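Tema 3. El índigo y la sarga: cómo se construye un azul

Apuntes de Historia y Técnica del Textil
Profesora: Tania Bhuiyan

Usamos cookies propias y de terceros para mejorar tu experiencia. Si continúas navegando, aceptas su uso. Aceptar | Configurar

Seguimos donde lo dejamos, con los tintes de cuba. Ya vimos que la rubia y la gualda necesitan mordiente: se prepara la fibra con alumbre, el colorante se engancha al metal y ahí se queda. El índigo va por su cuenta, y por eso le dedico un tema entero (y porque me parece el tinte más bonito de toda la asignatura, lo confieso).

3.1. Un colorante que no se disuelve

La indigotina es insoluble en agua. Si echáis el polvo azul en un cubo y metéis una madeja, saldrá manchada y al primer lavado se irá casi todo. Para que entre en la fibra hay que reducirlo, es decir, convertirlo en su forma leuco, que sí se disuelve en medio alcalino y tiene un color entre amarillo y verdoso. La madeja sale del baño de ese tono y, en cuanto toca el aire, se oxida y vira a azul delante de vosotros. ¡Es un espectáculo! Lo haremos en el taller y os prometo que la primera vez se oye un «oh» general.

Métodos de reducción que tenéis que conocer:
- Cuba de fermentación: bacterias alimentadas con salvado, dátiles o raíz de rubia. Lenta, caprichosa, de olor inolvidable.
- Cuba de sulfato ferroso y cal: muy usada en Europa para el algodón antes de los reductores modernos.
- Cuba de ditionito: rápida y regular, la habitual en la industria.
- Cuba de fructosa y cal: la que usaremos nosotros.

Ojo con el vocabulario: «cuba» es a la vez el recipiente y el baño. En los textos antiguos aparecen los dos sentidos mezclados, a veces en la misma línea.

3.2. Las plantas

En Europa, la hierba pastel (Isatis tinctoria). En la India, Indigofera tinctoria. En Japón, Persicaria tinctoria, cuyas hojas se compostan para obtener el sukumo. Son tres familias botánicas distintas y la misma molécula al final. Los productores de pastel defendieron su negocio durante mucho tiempo frente al índigo asiático, y hubo prohibiciones en varios territorios; leed el dosier antes del próximo día, que lo vamos a discutir.

A finales del siglo XIX llega el índigo sintético y el cultivo se hunde. Conviene recordar que la molécula sintética es la misma. Lo que cambia son las impurezas (la indirrubina, por ejemplo, que da un matiz rojizo), y de ahí que algunos tintoreros sigan prefiriendo el vegetal.

3.3. Teñir por capas

Un índigo oscuro se consigue con inmersiones cortas y repetidas, oxidando entre una y otra. Si dejáis la madeja media hora seguida no ganaréis profundidad - más bien al contrario, el baño puede redisolver lo que ya estaba fijado. En el hilo de urdimbre industrial ocurre algo parecido: pasa por varias cubas seguidas, con tramos de aire en medio, y el colorante se queda en la superficie. El corazón del hilo sigue blanco. Se llama teñido en anillo y lo vais a necesitar para entender el desgaste.

3.4. La sarga

En el tafetán, la trama pasa por encima de un hilo y por debajo del siguiente. En la sarga, el punto de ligadura se desplaza un hilo en cada pasada y aparece la diagonal. La denim clásica es una sarga de efecto urdimbre, con urdimbre azul y trama cruda, así que el derecho sale azul y el revés mucho más claro.

Para el ejercicio del papel cuadriculado, dibujad el ligamento 3/1 con dirección a la derecha y luego a la izquierda. Calculad también cuántos cruces hay en una muestra de 42 hilos por 42 pasadas y comparadlos con los del tafetán. Os va a sorprender la diferencia, y explica muchísimo del tacto.

3.5. Desgaste y lavado

Con el roce se pierde la capa exterior del anillo y asoma el núcleo blanco. Las costuras y los pliegues se aclaran antes porque sobresalen y reciben más fricción. La industria lo imita con piedra pómez, enzimas (celulasas), láser u ozono. Cada técnica deja una huella distinta, y aprender a leerlas es de lo más divertido del curso.

Para el taller de enero: delantal, guantes y una madeja de algodón de 100 gramos, ya descrudada. El descrudado se hace con carbonato sódico y jabón neutro, a fuego suave, y se aclara hasta que el agua salga limpia. 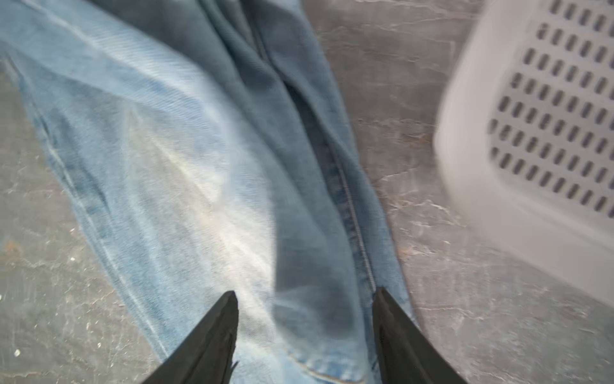 Quien no tenga olla grande en casa puede descrudar en el aula el día anterior, avisándome por correo. Y traed el cuaderno de muestras, que pegaremos un hilo de cada inmersión con su número al lado.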